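Pevari Tabletop Utensils: README

Release notes last edited December 17, 2018
Maintainer: Bogdan Gajewski

Summary

Pevari Tabletop Utensils is a set of hand-recorded demonstrations for learning to pick up and put away chopsticks and other light tableware. All demonstrations were made with hand-held grippers. The operator carries one gripper in each hand and does the task at a normal household table, and the recorded motion is later converted to arm trajectories. No robot arm was present at any of the recording sites.

The set covers 9 homes. This README describes the part recorded in kitchens, which is stored under kitchen/. The dining room and office parts have their own notes.

Task

The operator stands at the table and moves utensils between the tabletop and an upright holder. Two variants are used, "insert" and "remove". In "insert", items start on the table and end in the holder. In "remove", it is the other way around. The variant is given in the task field of each episode. The operator may use either hand and may pass an item from one gripper to the other. Passing is marked with handoff = 1.

Chopsticks are the main object. They are thin, they roll, and they are easy to grip off center, so the approach angle matters more than it does with cups or bowls. Spoons and forks are included in smaller numbers.
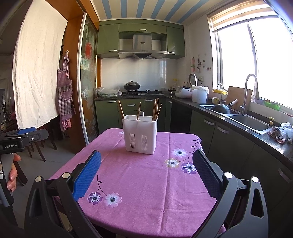 Chopstick holder on the table, both grippers in view. Kitchen part.

Recording setup

Each gripper has its own camera, and the two streams are saved separately as cam_a and cam_b. The second gripper is often visible in the first one's view. We did not mask it out. Users who train on a single stream should expect the other tool, and sometimes the operator's hand, to enter from the side.

Kitchens were left as they were. Stoves, sinks, counters and windows stay in the background, and daylight was not blocked. Tablecloths were kept on the table if the household used them. Printed cloth makes segmentation of thin objects harder, and the baseline in tools/segment loses chopsticks on patterned cloth more often than on plain wood.

Before each session the grippers were opened and closed fully 5 times to set the width range. This part is kept in the raw files and removed from the trimmed ones.

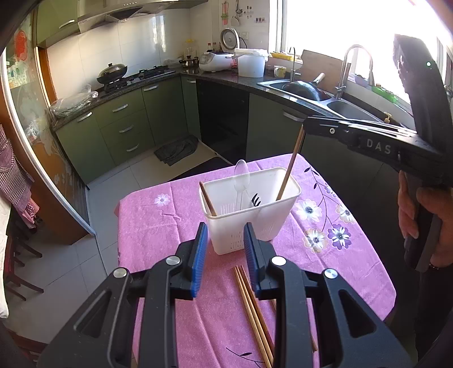
Chopsticks on the tablecloth in front of the caddy, gripper open.

Files

raw/ holds the untrimmed streams
trimmed/ holds one folder per episode
meta/episodes.csv lists task, home, operator, handoff and result
tools/ holds the reader, the segmenter and the Charvát pose export

Gripper width is stored in millimeters. Poses are in the frame of the table marker for that session, so poses from different homes should not be mixed without the offsets in meta/homes.csv.

Result labels

An episode is marked success, partial or fail. Partial means at least one item was placed correctly and at least one was not. Labels were entered by the operator right after the episode and checked later by a second person. Where they disagreed, the second label was kept.

Known problems

In 29 episodes cam_b starts late. They are flagged with sync = 0 and are left out of the default split.

Pose tracking is weak when a gripper faces a bright window. The quality column drops below 7 in these stretches, and the reader skips them unless keep_low is set.

Holder type is not recorded as a field. We plan to add it.

Changes

The July version used one marker size for all homes, which gave a wrong scale in the Dallow sessions. Those sessions have been processed again. The old Sistis loader will not read the new pose files.

Please send corrections to Bogdan Gajewski with the episode number and the stream name.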